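Automation Laboratory, Unit 2
Handout: Reviewing the Saston tabletop pushing kit

Before you come to the session, please read this handout to the end. In the first unit we looked at how a supplier writes a data sheet. Now we take one product and ask if we would buy it for a teaching room. The product is the Saston kit, sold to schools by Lindcombe, and the competing offer is from Katov. You will write a review of two pages and hand it in before the end of March.

What is in the offer

The Saston kit is sold without an arm. The buyer must already have one. For the price you receive a straight rod tool with its adapter, a wooden work board, a set of colored shape blocks, and a license for the Trujillo software, which records the movements and plays them back. The order code on the quotation is 1917. Please use this code in your review, as Lindcombe also lists an older version with a shorter rod and a different adapter.

The Katov offer contains a two-finger gripper and a tray of metal parts. It costs more, and for a first course I find it too much. Students spend the whole afternoon on closing force and learn little about planning.

Why a rod and not a gripper

With a rod the arm can only push. It sounds like a poor tool, but the limitation is useful for us. A pushed block turns when the contact point is not in line with its center of friction. A cylinder that stands on its flat end behaves differently from a star, because a star gives the rod corners to catch and also hollows where the rod can rest. If two blocks touch, you push both of them, and you must decide whether you want this or whether you separate them first.

The usual task is sorting by color. The instruction is given as a short sentence, for example "move the red star away from the blue cube", and the software must turn it into a path for the rod tip. In your review, please say how well the Trujillo manual explains this step. In my opinion chapter 2 is clear and the part on calibration is not.

Points to check in the laboratory

Height of the tip. If it is too low, it scratches the wood. If it is too high, it rides over the rounded edges of a block. Write down the value you used.

Fixing of the board. Check the bolts before each run – a board which moves makes all the recorded positions worthless.

Starting layout. Color groups that are already pressed together, like blue with red on one side and green with yellow at the back, are harder than single blocks spread over the board.

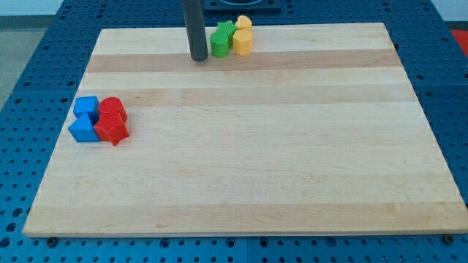

Recovery. When a block goes to a place the rod cannot reach, does the software stop, or does it continue to push in the air? The manual promises a stop. Test it at least twice.

Grading

The review gives 19 points. Most of them are for your own measurements, and the rest for the comparison with Katov and for clear language. Copying sentences from the Lindcombe brochure is not accepted, also when you change a few words.

Bring a printed copy of the quotation. The laboratory opens at 9:30, and the arm stays switched off until everyone has signed the safety sheet.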